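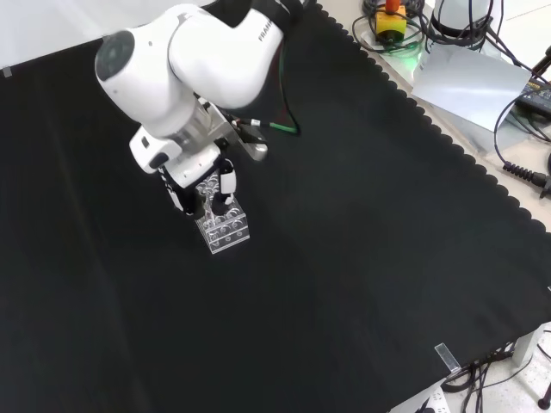 Photo: Anneliese Rieger

Handling and Storing Clear Acrylic Blocks
Course handout 4, Display and Handling Skills

Anneliese Rieger
Mar 1, 2025
4 min read

This handout covers clear acrylic blocks with holes or cavities in them, of the sort used as stands, racks and small holders. Read it before the practical and bring it with you. The sheet on glass is separate.

1. Laying out the work surface

Cover the table with a dark cloth before any block comes out of its box. A clear block on a pale tabletop is easy to lose sight of and easy to knock. Against black, the edges pick up white highlights and the holes show as rings, so you can tell which way round the piece is.

The cloth should be matte and large enough that you never have to work near its edge. An ordinary tablecloth will do, scalloped border and all, provided there is no metallic thread or beading in it. Shake it outside first. Grit in the weave will mark acrylic as soon as a block is slid across it.

Small folds do not matter for blocks with a wide base. For narrow pieces, smooth the cloth flat. Leave a strip of bare table at one side for cables, tools and anything else that should not sit on the cloth.

2. Lifting and setting down

Always lift. Do not drag or pivot a block on its corner.

Many of our pieces have a taller upright section on a wider base. Take these by the upright part, on two opposite faces, with even pressure. Raise the block just clear of the cloth, check that it hangs level, then move it. If it tilts, put it down and take a new grip. Do not try to correct the tilt in the air.

Padded contact surfaces are best. With bare fingers you will leave prints, and prints near the holes are slow to remove. Cotton gloves are allowed but they slip on polished faces – the nitrile ones in the blue tub are better.

Set the base down flat, all at once, and let go only when it is fully supported.

3. Inspecting

Look at each block from the front and then from one end. Reflections from the rows of holes can look like cracks. A real crack stays in the same place when you move your head. A reflection moves.

Record the following on the card:
- chips on the base or upper edge
- scratches you can feel with a fingernail
- crazing around the openings (fine lines, usually from the wrong cleaner)
- dust or fibres inside the cavities

4. Cleaning

Blow out the cavities with a hand bulb, then wipe the flat faces with a damp microfibre cloth in one direction. Use water with a drop of washing-up liquid. No alcohol, no acetone, no window spray. The Drestano trays we cleaned in November were crazed by window spray and could not be saved.

Cotton buds are for the outer rim of a hole only. Pushed inside, they shed.

5. Packing away

Wrap each block in acid-free tissue and stand it on its base in a divided box. Do not stack. Boxes are marked with the shelf number and the card goes under the lid, face up.

For the practical, each pair will lay out, inspect and repack one box in 15 minutes. Speed is not marked.

Questions to Anneliese Rieger at the workshop desk
© 2025 Display and Handling Skills. All rights reserved.
Back to top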